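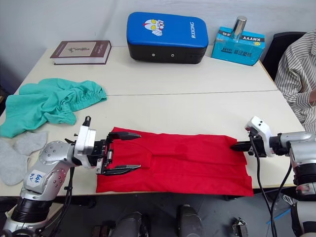 Folding depth, and why the drawer decides it

I rebuilt my folding routine in August, after the move to Gemthorpe, and a few people have asked for the measurements. They are below, along with the parts that did not work.

The starting point was a chest with four drawers, each 18 inches deep front to back and 28 inches wide, inside dimensions. The old chest was deeper and I had been folding for it out of habit. A shirt folded to the old size stood too tall in the new drawer and caught on the frame above whenever I pulled it open. I put up with that for longer than I should have.

The fix is to work backward. Measure the clear height of the drawer, subtract half an inch, and make that the height of the finished fold. Everything else follows from that number. For a T-shirt: lay it face down, bring each side in to the center line, sleeves back on themselves, then fold from hem to collar in thirds or quarters, whichever lands closer to the target. Thirds suited the bottom drawers. The top drawer is shallower and needed quarters.

Shorts take fewer steps. Match the legs, tuck the crotch point in so the shape becomes a rectangle, fold down from the waist once, then again if the height calls for it. Anything with an elastic edge is less cooperative. The elastic pulls the fabric in, so the gathered side is always narrower than the other one and the fold comes out as a wedge. I stretch the elastic to its flat width, lay the loose side over it, and let go only when there is a layer on top to hold it. It still isn't square. It is close enough to stand up between two neighbors that are.

Fitted sheets are the same problem at a larger scale and I have stopped pretending to solve it. They go in a Teltness box on the closet shelf, 22 inches long, rolled.

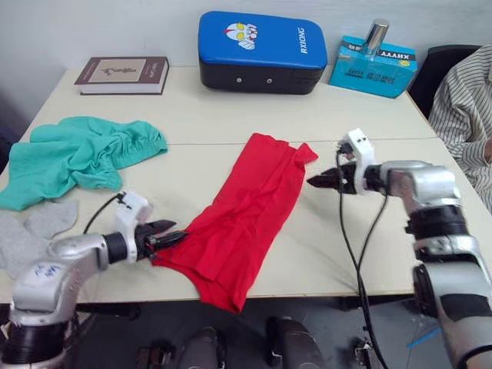 Surface matters more than method. I tried the bed first, and a mattress gives under your hands, so creases wander and the edges never line up. A hard table is better, and a pale one is better still when the clothes are strong colors, as you can see where the hem has turned under without bending down to check. Two tabletops pushed together give plenty of width, and the seam running across the middle works as a straight reference for a fold line. Keep the books and other non-laundry along the back by the wall. The remaining trouble is the front edge. The red piece has its lower end drooping over it, and fabric hanging like that pulls on whatever is still lying flat, so the first step is to move the whole garment back until all of it is supported. Then smooth from the middle outward and start the sides.

One garment at a time in the middle, the rest parked to the left. I used to pull from a basket on the floor and lost the order. With the pile on the table I can pick by type and do all the shirts in one run, which keeps the size consistent.

On dividers: I bought a set of Pruvska inserts and returned them. The slots were a fixed width, too narrow for sweatshirts and too wide for anything thin, and they used up space I wanted for clothes. The Bogdan ones are plain spring-loaded strips and do the job. Two per drawer, running front to back. Mine have slipped once, in the bottom drawer, when I overfilled it.

Zinash Nigatu wrote in after the last post to argue for rolling everything. I tested it on the T-shirt drawer. Rolled, the shirts took up more of the width and the prints were hidden. Folded and stood on edge, I could find a given shirt without lifting anything. Her point about travel is fair, and I do roll for a suitcase.

The full inventory for the move was 144 pieces, socks counted as pairs. I'm not repeating that count. Sweaters are still in a bag under the bed until I measure the closet shelf properly. The bracket on the left side sits lower than the one on the right, and I want to fix that before putting any weight on it.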